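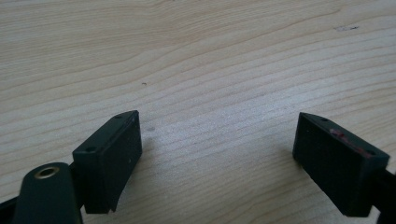 Chapter 8
Building and Fitting a Two-Finger Gripper

In Chapter 7 you finished the wrist plate and checked that it turned freely through its full range. This chapter adds the part that does the holding. By the end of it you will have a pair of parallel fingers, moved by one small servo, that can pick up a wood block, hold it, and put it down where you want it.

The work takes most people two evenings in a home shop. If you are using a shared workshop, plan on three visits, as the glue on the finger pads has to cure overnight before the pads are loaded.

What you will learn

How a four-bar linkage keeps two fingers parallel while they open and close
How to press a bushing into a printed or cut arm without splitting it
How to set the open and closed limits in the controller
How to measure grip force with a kitchen scale

Words to know: linkage, pivot, bushing, backlash, stall, pad, stroke

8.1 What a gripper has to do

A gripper has two jobs that pull against each other. It has to open wide enough to get around the object, and it has to press hard enough to keep the object from slipping. With a fixed motor, a longer arm gives more opening and less force at the tip. A shorter arm does the opposite. Every gripper in this book is a compromise between the two, and the one you build here opens to 60 mm.

That figure was chosen to suit the test blocks from Chapter 2. If you plan to handle larger things, read Section 8.6 before you cut any parts. Changing the arm length later means remaking both arms and both links.

The fingers themselves are plain blocks. Each is held by screws through its top face, so a worn or dirty finger can be taken off without disturbing the pivots. Make a spare pair while the tools are set up. The pads mark easily, and color from painted test pieces will rub off on them. Wipe them with a damp cloth before any friction test, or your numbers will drift from one run to the next.

8.2 Before you start

Clear a flat area of bench large enough to lay both arms out side by side. A smooth wood top is fine. Avoid a metal top for the wiring steps unless you cover it first.

You will need the wrist plate from Chapter 7, the servo and horn, four bushings, the screws listed in Table 8.1, and a bench vise with soft jaws. A small arbor press is useful but not required.

Elfriede Trummer built the first version of this gripper in the shared workshop at Bravville, and her notes are the basis for Section 8.3. Her early arms had no bushings. The screws ran directly in the plastic, and after 500 cycles the tips had enough side play to drop a block. With bushings fitted, the same arms ran for 541 cycles before she stopped the test, and the play at the tips was still too small to feel by hand.

Try this first

Open and close your own thumb and first finger slowly, and watch the angle of the fingertips. They swing through an arc, so they meet a flat object squarely at only one width. Sketch the tips at three different openings. Keep the sketch. You will compare it with the linkage drawing in Figure 8.2.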